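Fifty-one miles with too many socks

I've been home from the Nurnwood walk for long enough that my left heel has forgiven me, so I think it's time to write the whole thing up. A few of you asked for it in the comments under my last post (the one with the soup), and I did promise, and then September came along with its dentist appointments and its gutters and I let it slide. Anyway. Get yourself something warm to drink, I'm not known for being brief.

For those who are new, I spent most of the summer getting ready to walk from Cliltamgate to Nurnwood, a distance of 51 miles, over five days. I'm well aware that serious walkers do that before lunch on the second day. I am not a serious walker. I'm a person who sat at a desk for the better part of three decades and then one evening in spring got out of breath carrying a bag of potting soil to the back steps, and sat down on the bag, and thought, well, this won't do.

So I started small. Around the block, then around the block the other way, then out to the reservoir. By June I could manage eight miles with a sandwich stop, and by July I didn't need the sandwich, although I still brought it. I bought proper boots, which pinched, and then took them back and bought different boots, which also pinched but in a place I could live with. And I bought a backpack. Oh, the backpack!

I'd like to say I was sensible about it. I went in wanting something plain and came within an inch of leaving with the big Mosoti, which has a frame that adjusts in every direction and a pocket for everything you own, and which costs $599. I wore it around the store for such a long time that people started asking me where the tents were. In the end I put it back and got last year's smaller one in a shade of mustard that I suspect is why it was marked down. I've grown very fond of it. You can see me coming from across a valley, and at my age I consider that a safety feature.

The week before I left was all lists. I laid everything out on the bed and took half away, and then put a good bit of it back again after dark, when I'd started thinking about rain. I believe everybody packs twice, once in the daytime as the person they'd like to be and once at night as the person they are.
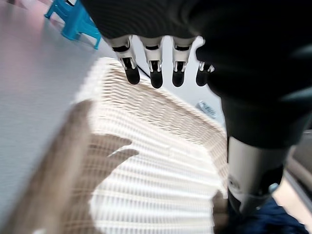

Silver joints, black fingertips.

The first day out of Cliltamgate is the easy one, and I'd recommend it to anybody, even if you don't plan to go any farther. You leave from the old market square, go down past the bakery (stop at the bakery, please, and have the one with the plums), and you're on the river path before you've finished chewing. It's flat, it's shady, and there are benches. I passed a very old dog and we went along at the same speed for a while. By three in the afternoon I was at the guesthouse with my boots off, feeling like I could do this forever.

The second day took care of that. There's a stairway cut into the hillside above the village, and the guidebook calls it "a short climb." It has 367 steps. I know because a small sign at the bottom tells you, which I thought was unkind, and another one at the top congratulates you, which I thought was a bit much when I couldn't yet speak. But the view! The whole valley opens out, and the river you walked along yesterday is a little bright thread, and you can pick out the square where you started. I sat up there for most of an hour. I ate the emergency chocolate, having decided that it qualified.

It was on the way down from there that I got the blister. I'd been warned about going downhill and hadn't believed it, because going down is supposed to be the nice part. If you take one thing away from this post, lace your boots tighter before a descent, and do it at the top. I did it halfway, when the damage was done.

Day three it rained. I don't have a lot to say about day three. I walked, it rained, and I sang every song I know and then several I only partly know. Around noon I stood under a barn roof with a family who were going the other direction, and they gave me half a hard-boiled egg, and I've thought about that egg many times since. I got to the Ziltier Inn at dusk looking like something pulled out of a pond. The woman at the desk took one look at me and handed me a key without asking for my name.

I have to tell you about the Ziltier because it's the sort of place I worry won't be there in a few years. The rooms are small and the floors all lean toward the lake. Supper is whatever supper is. There's a drying room in the basement with pipes running along the wall, and everybody on the trail ends up down there in the evening in their spare clothes, turning their socks over and comparing feet. I had more good conversation in that basement than I'd had all spring. There's also a shelf of paperbacks left behind by other guests, more than 100 of them, swollen from damp and mostly mysteries. I took one and left one, and the one I took turned out to be missing its last chapter. I've made up my own ending and I'm happy with it. 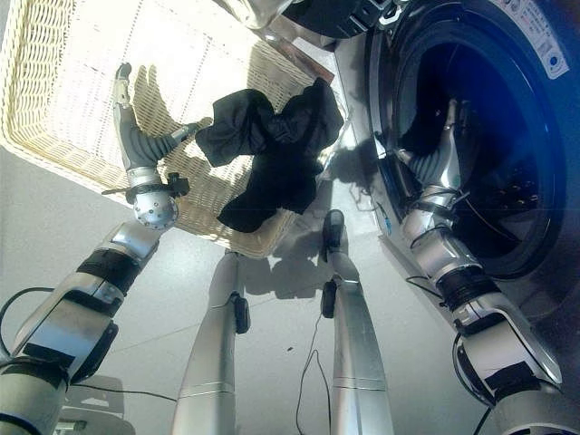
WHAT I'D PACK NEXT TIME

Fewer clothes, to begin with. I took five shirts and wore two, one for walking and one for evenings, and the other three rode along on my back like passengers. Dark colors are forgiving. My walking shirt went four days between proper washes, with a rinse in the sink at night, and I don't believe anyone suffered for it (though it's true that I sat by the window a lot).

Socks are harder. Everyone says two pairs. I took seven, which was silly, but I can't bring myself to say two. Three. Three good wool pairs, with one kept back in a plastic bag that you don't touch for anything short of a flood. On the rainy day I'd have traded the mustard backpack and everything in it for dry socks, and there I was with four pairs of them at the very bottom, where I couldn't get at them without unpacking the lot in the rain.

A little bar of laundry soap, the hard kind. It lasts forever and it doesn't leak, and in a pinch it'll do for you as well. I'd bring a few feet of cord too. I strung mine from the bedpost to the window latch every night and felt very resourceful.

Leave the binoculars home. I know, I know. I love birds too. I looked through them once, at what turned out to be a paper bag in a tree.

Bring something to give away. I hadn't thought about this at all before I left, and it's the thing I'd most like to do over. People kept handing me things the whole way – the egg, a bandage, a very good pear – and I had nothing to hand back except broken crackers. Next time I'll carry a bag of hard candies or some of those little honey sticks.

As for the last two days, they were lovely and I won't drag you through every fence. The woods close in after the lake and the path goes soft with pine needles, and my heel and I came to an understanding. I'd pictured arriving in Nurnwood with some kind of feeling. A swell of music, maybe. What happened was that I came around a corner and there was a bus shelter with the name on it, and I stood there a minute, and then I went and found a grilled cheese sandwich. It was a wonderful sandwich. The feeling came later, on the bus home, when we crossed the river and I recognized the bench where I'd waited for the old dog to catch up.

I've already sent away for the map of the northern route. It's longer, and I'm told there's only one set of stairs. If any of you have walked it, please leave me a comment and tell me where to sleep on the second night, since the map shows nothing there but a lot of green.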